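Re: [closo-users] Tabletop or wall? Pick a beige
October 6, 2018

Replying below, in pieces, because the original asked more than one thing and I only have opinions on most of them.

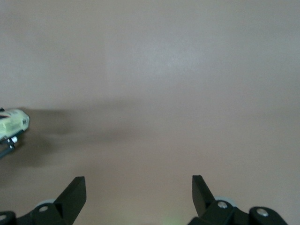 > We finally cleared off the big worktable and now everyone has
> noticed what color it is. Half the shop says beige, the other half
> says taupe, and one holdout says pink. We need to order a matching
> panel for the side shelf and the Haremska card has four candidates
> that look identical to me. How do people match a plain surface when
> there is no label on it?

Everyone is right, which will make for a bad lunch. A plain matte surface in that family goes gray where the light is cool and brown where the light is warm, and if a lamp lands on it you get a pale patch that would pass for off-white. I went through this with our own bench two years ago. I matched it at the bright end, ordered the panel, and now own a very nice panel that goes with nothing in the building. It is behind the door if anybody wants it.

What I do these days is boring. Turn off every lamp you can. Hold the card flat on the surface, not up in the air in front of it, and cover everything except the one chip. Then move the chip to the dim side and do it again. If it disappears in both places, order that one. If it only disappears in one place, you have matched your lighting.

For the pink holdout: do not dismiss this person. I did, and they had the better eye. There is often a little pinkish brown in these colors that you stop seeing after ten minutes of staring, and then it shows up the moment a yellower panel is screwed on next to it. Put the holdout in charge of the chips and keep the rest of the shop at the other end of the room.

> The Singhal rep told us to go by the number and skip the chips.
> Ours would be 1349, or maybe 102 on the old chart. Is that safe?

Depends how you feel about gambling. The numbers on the old chart and the new chart were not, in my experience, assigned by people who had met. I ordered 102 once off each and got one panel the color of oatmeal and one the color of wet oatmeal. If you go by number, ask for an offcut first and pay for it if they make you. Ours was $9 and I complained about it for a week, then ordered the full panel with confidence and have not been heard from on the subject until now.

> Also, the finish. It is completely flat with no grain at all.
> Does that matter or can we put a satin one beside it?

It matters more than the color. You can get away with a shade that is a hair off if both pieces are dull. Put satin beside matte and anyone walking in will see two different things, even if the chips came out of the same can. Tilt the sample toward the window. If you get a hard little reflection, send it back. A matte top gives you a soft bright area with no edge to it and that is what you want the shelf to do too.

> Last thing: what are people cleaning these with? Now that it is
> clear we would like it to stay that way for at least a month.

A month, good luck. Damp cloth, a drop of dish soap, then a dry cloth. Stay away from anything with grit in it and from those white foam erasers, which are sandpaper with good manners. They leave a shiny spot on a matte surface and the spot stays. I have one the size of a saucer and I keep a saucer on it.

Wandine makes a cleaner for matte tops and I have half a bottle. It smells like a dentist and does what the dish soap does. If you are buying in bulk they will sell you a box of 1000 wipes, which seems like a lot of commitment to a table.

As for keeping it clear, the only thing that ever worked here was taking away the chair next to it. People put things down where they can sit down. We still lose the left corner to mail every January when the catalogs come.

One question back. Is the side shelf going to butt right up against the table, or is there a gap? If there is even a finger's width of shadow between them you can stop worrying about three of those four chips and take whichever one is in stock. Measure before you order, and post the chip number when you have it. I have a door that won't open all the way and would like to know if my panel is in fact your color.

--
closo-users mailing list
Replies go to the whole list. Please trim your quotes.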